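# Brerkard Trail Vest 12

The Brerkard Trail Vest 12 is a 12-liter running vest for long training days, unsupported trail races and anyone who got tired of holding a bottle. It carries water, food, a shell and a phone, and it is cut to sit high on the back so the load stays off your hips.

**Item number:** 1285
**Sizes:** XS/S, M/L, XL
**Colors:** slate, rust
**Flasks:** 2 included, soft, with bite valves

## Fit

The vest should feel snug when it is empty. Put it on over the shirt you plan to run in, fasten both chest straps, then pull the side cords until the back panel lies flat. You should be able to take a full breath without the straps digging in. If the side cords are already pulled all the way and the vest still moves, go down a size.

Chest straps slide up and down on a rail. Most women who tried the sample run moved the top strap up one or two stops and left the lower one where it was. The straps can also be taken off the rail and swapped left to right, which puts the whistle on the other side.

Runners between sizes usually do better in the smaller one. The exception is winter running with a thick midlayer.

## Pockets

The front has a flask pocket on each side with an elastic loop to keep the flask upright as it empties. Under the left flask is a zip pocket for keys. Under the right is an open stretch pocket that holds gels or a pair of thin gloves. A phone goes in the upper chest pocket, which is lined - sweat will still get in on a hot day, so use a bag if your phone minds.

The back has one main compartment with a two-way zipper, and a stretch sleeve outside it for a jacket. You can reach the sleeve from either side without taking the vest off. Pole loops are on the right shoulder and lower back. There is an inner hook for a hydration bladder, sold separately. Bladders from most makers will fit as long as they have a hanging slot at the top.

## What changed from the last version

- The zipper pull on the key pocket is now cord. The metal one rattled.
- Side cords replace the side straps, which used to loosen on descents.
- The back panel is a more open knit and dries faster.
- The pole loops have a hook closure. The old toggles were hard to work in gloves.

The flask pockets, the rail and the overall volume are unchanged. Flasks from the old vest fit this one.

## Tester notes

Jaanus Kļaviņa wore a size M/L vest through a full spring block, including a 70-kilometer day on the Hafstein ridge trail. His notes:

"No rubbing at the neck, which was my problem with the last one. A little at the left side seam when the back was full, gone once I loosened the cord. The flasks are fine but slow to fill at a stream because the opening is narrow. I would like a second zip pocket."

We have passed the zip pocket request along. The wide-mouth flask from Wotell fits the same pocket if you prefer it.

## Care

Hand wash in cool water with mild soap, or use a machine on the gentle cycle in a mesh bag. Empty every pocket first. Gel wrappers left in the stretch pocket will stick to the fabric and are hard to remove. Hang to dry, out of direct sun. No dryer, no bleach, no fabric softener.

Rinse the flasks after each use and store them open. If a bite valve starts to leak, pull it off, clean the slit and press it back on. Replacement valves come in pairs.

## Also in the shop

Vests are made for running, but our Jelton store stocks gear for other sports too. Ask at the counter for anything not listed online. 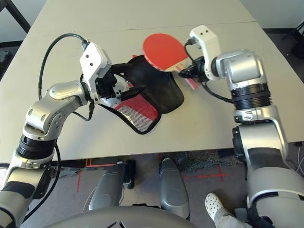
*Red table tennis paddle and black case with a red-and-white mesh panel.*

## Shipping and returns

Orders placed before noon ship the same day. Orders placed over the weekend ship on Tuesday. Unworn vests can be returned or exchanged with the tags on. Flasks can be returned only if they have not been filled.

For a size exchange, put a note in the box with the size you want - the form on the packing slip works too.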